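Home | Club | Gallery | Events | Contact

Rarnico Robotics Club — spring gallery

May 4, 2023

Quick post, more pics when I get to it. This is the sorting project for the Dromitz student challenge. Started in March. Everybody takes the hand-held gripper home, records small-object pickups wherever there's space, then we pool the clips and train on them at the club. 435 clips so far, 83 still need labels — you know who you are. Some notes below.

1. Beads and box

Home session, bed as the workbench. String of small dark beads in the blue toothed pads, open white box just ahead. Metal ring and the crossed wooden sticks already in the box, spring and wire loop still out on the sheet. Thin stuff like this is the hardest for us, so we want lots more of it.

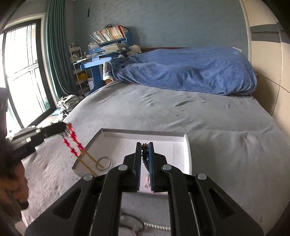 2. For next time

Slow down on the close. Half the bad clips are people snapping the jaws shut too fast. Also keep the box in view the whole way, start to finsh, and say the object name out loud before you pick it up.

Team Fukuda is on springs and wire, team Zovthorpe gets string and beads. Swap after 11 sessions each. Chargers go back in the gray bin — please!!

1093 views | 11 comments | Share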